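Safety at Outdoor Public Events: Road Closures and Parade Routes in Rarilley
Student project report, Local News and Public Affairs

Our group looked at how the town of Rarilley closes its streets for the Bogale Street Parade in February. The route is 1570 meters long and crosses 17 side streets. We read the town's published event plan, walked the route, and compared it with the plan used in Eltari, a nearby town with a parade of similar size.

Rarilley blocks most side streets with plastic barriers and a parked town vehicle. Two crossings are left open for emergency access — one near the fire station and one at the Tosus parking garage. The plan says a police officer must stand at both from noon until the last float has passed.
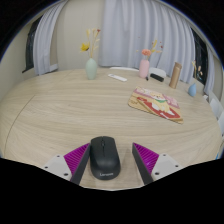 Eltari does it differently. It uses concrete blocks at every crossing and keeps a single gated lane for ambulances. Setup starts the evening before, and businesses on the route lose a night of parking. The Eltari plan also sets a gap of 100 feet between the last barrier and the first row of spectators. We could not find a matching rule in the Rarilley plan.

We put both plans into one spreadsheet, with a row for each crossing. Some entries were hard to compare. The two towns use different names for the same kind of barrier, and the Rarilley map was last updated before Tosus changed its garage entrance.
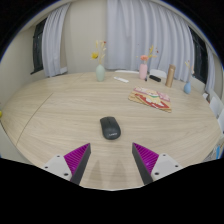 Figure 2. Computer mouse on the table.

Our main recommendation is that Rarilley update its map and write down a spectator distance. We also suggest heavier barriers at the widest crossings. We did not look at cost, and we did not interview parade staff or police.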